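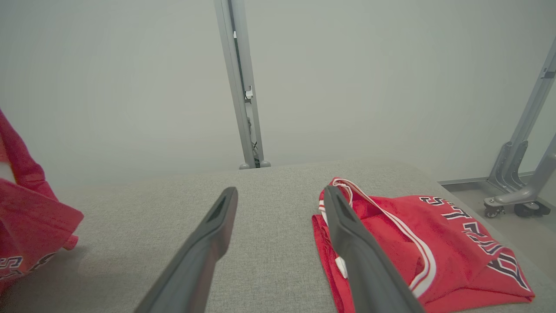
Terance reckons a child of six could learn to fold a shirt in an afternoon, and wants to know why a machine needs thousands of goes at it. I took that complaint, which arrived in my inbox on Monday under the subject line "Laundry", straight to Kwame Issahaku, who runs data gathering at Bandeo.

He has heard it before. "A child of six has had six years of picking things up," he says. "We start with nothing. The arms don't know that cloth bends."

His answer is volume. The target for red sportswear alone is 3000 recorded folds, of which 825 are done. Each is meant to show the two arms taking a crumpled top and turning it into something you could put on a shelf. The recordings go to a model, and the model is supposed to work out the rest.

Supposed to. I asked what happens when the top is blue, or has sleeves, or belongs to a toddler. Issahaku was quiet for a bit. "Then we find out what it learned," he said. "Sometimes it learned red."
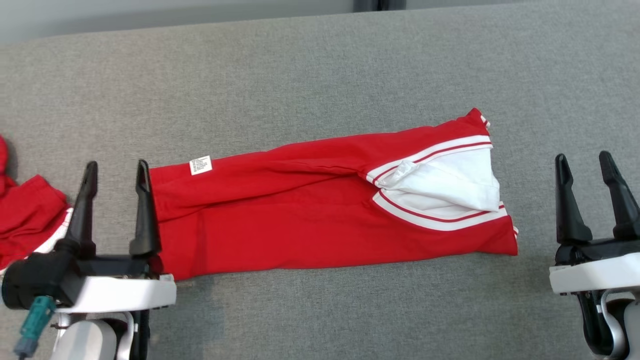 Red cloth with white trim between the two grippers at Bandeo.

I liked him for that, though it did nothing for my doubts. The firm's last project, Etidside, was tea towels. It got through 175 test folds before a client brought in towels of a thicker weave, and the success rate fell so far that Issahaku would only call it "not a number we printed".

He puts that down to examples that were too much alike. Operators get into a rhythm. They start each fold from the same corner and drop the cloth in the same sort of heap, and the model picks up the habit along with the skill. These days they are told to make a mess on purpose, and a bad fold that gets rescued is kept. One that is simply bad goes in the bin.

Who decides which is which? "We do, by eye. Two of us look and if we disagree it's out." I said that sounded like a lot of opinion for something sold as learning. "It is a lot of opinion," he said. "I'd worry more about a firm that told you otherwise."

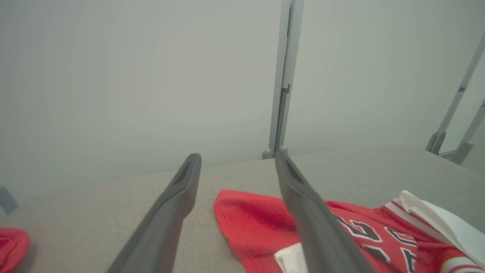 Would more examples fix it?

Up to a point, he says, and he thinks variety will run out before patience does. He would swap half of the present batch for 30 kinds of garment he has never tried.

The buyer for all this is Acheampong, a hire company that wants kit folded overnight. I asked whether paying a person might be cheaper. "This year, easily," Issahaku said. He wouldn't be drawn on next year, and went back to his folds.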